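Vastow 28 folding workbench: two months in

Posted 2025-08-05

I've wanted a proper bench in the garage for years and kept talking myself out of it. We park one car in there, the freezer lives in there, and every wall already has something leaning on it. So when the Vastow 28 went on sale in June for $200 (down from a price I was never going to pay) I finally caved and ordered one.

It came in one long flat box that I could just about drag up the driveway by myself. The hardware was in little labeled bags, and there were two spare bolts, which I appreciated because I had already lost one under the freezer by the time I got to step four. The instructions are all drawings. Most of them are fine, but the one for the locking brace shows it from underneath and I put it on backward. Twice! If yours won't click when you open the legs, flip the brace over before you start swearing at it.

Once it's up, it's really solid. I leaned my whole weight on one corner and it gave a little creak and stayed put. I've sawed on it, sanded on it, and stood on it to change a light bulb (don't tell Vastow, the sticker says not to). The top is a nice height for me, and I'm on the tall side. My last bench was an old kitchen table and my back used to complain about it all evening.

The feet are the weak spot. They're supposed to adjust for uneven floors, and my garage floor slopes toward the door like every garage floor does, so I was counting on them. They turn easily enough, but they also turn back on their own when you're doing anything that shakes the bench. After an afternoon of sanding I had a wobble again. I ended up putting a second nut on each one and snugging it up against the leg, and they've held since then.

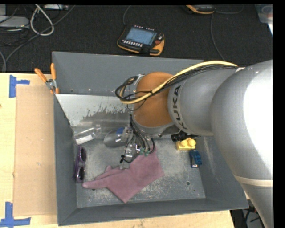
The other thing I'd change is the vise. It's a small one that clamps to the end, and it's okay for holding a broom handle or a piece of trim, but the jaws are slick and anything round wants to spin. I glued strips of leather from an old belt on mine. I also looked at the Edico clamp-on vise, which has bigger jaws and costs $130 by itself, and I just couldn't do it. Maybe at Christmas.

Folding it up takes me a minute or so. You pull the pins, tuck the legs in, and walk it over to the wall. It's heavy enough that I wouldn't want to do this every day, and I'll admit that for most of July I left it standing and parked on the street. There's a carry handle on one side only, so it swings around and bangs your shin if you grab it wrong. I have the bruise.

Storage is pretty much nothing. There's a shallow tray underneath that holds pencils, a tape measure and a few screws, and it has to come out before you fold the bench. I forgot that the first time and spent a while on my knees with a magnet.

So would I buy it again? At the sale price, yes, and I'd buy the extra nuts on the same trip. At full price I'd think harder, and if you have room for a bench that never moves, get one of those and put a shelf under it. I'm keeping mine. Next up is a pair of planter boxes for the back steps, and after that the screen door that's been propped against the freezer since spring.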